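Do Big Boats Really Float Because They're "Light"?

Some people will tell you that a boat floats because it is light. Don't believe it too quickly. The Perna is a motor yacht that weighs 200 tons. A pebble weighs less than your shoe. Drop the pebble in the harbor and it goes straight to the bottom, while the Perna sits there all day. So "light" can't be the whole answer.

Maybe it's what the boat is made of? People used to think so. Wood floats, so wooden boats made sense to them, and plenty of them laughed at the idea of a metal ship. But the Perna is steel, and a lump of steel sinks just like the pebble.

What matters is how much water gets pushed out of the way. Get into a bathtub and the water goes up, because you have shoved some of it aside. The water shoves back. If a boat can push aside water that weighs as much as the boat does, it floats. A solid lump of steel is too small to do that. Spread the same steel into a big hollow shape full of air, and it can.
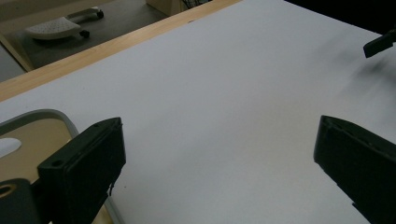
You shouldn't just take my word for it. Get a ball of modeling clay and a bowl of water. Drop the ball in. Now dry it off, pinch it into a little bowl with high sides, and set it down gently on the water. If yours sinks, check for holes and make the walls thinner. Then add coins, one at a time, and see how far down it sits before water comes over the edge.

Be careful with ads, too. A yacht ad may say a boat "can't sink." Ask how they know. Any hollow hull can fill with water if the hole is big enough and the pumps are too slow. Gintarė Koppel checks hulls at the Saltent boatyard, and when a seller uses those words she asks to see the test papers. Some small boats are packed with foam so they stay up even when flooded. That is a much better claim, but it still needs testing.

One more thing to try: put a lot of salt in the bowl and float your clay boat again. Does it ride higher? Measure it before you decide.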